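Grutby 160 Open Bin, Gray

The Grutby 160 is a rectangular open-top bin for small mixed items: toys, play food, cups, loose parts. Straight rims let bins stand one behind another on a tabletop or shelf.

Model: Grutby 160
Color: gray
Lid: none (Drastik lid sold separately)
Load limit: 2 kg per bin
Pack size: 2
Stock at Griltorari warehouse: 112 packs

Surface scuffing on the floor of the bin is normal with daily use and is not covered by the warranty. 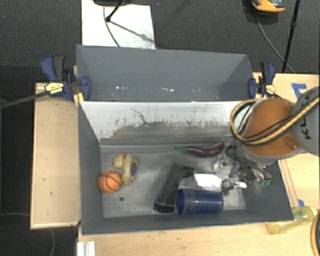

Clean with a damp cloth and mild soap. Do not use scouring pads. Empty the bin before moving it between shelves.

Orders over 4,000 units are quoted separately. Contact Jhair Henao, Griltorari sales desk. Replacement lids ship from Sánchez; allow extra time for orders placed in August.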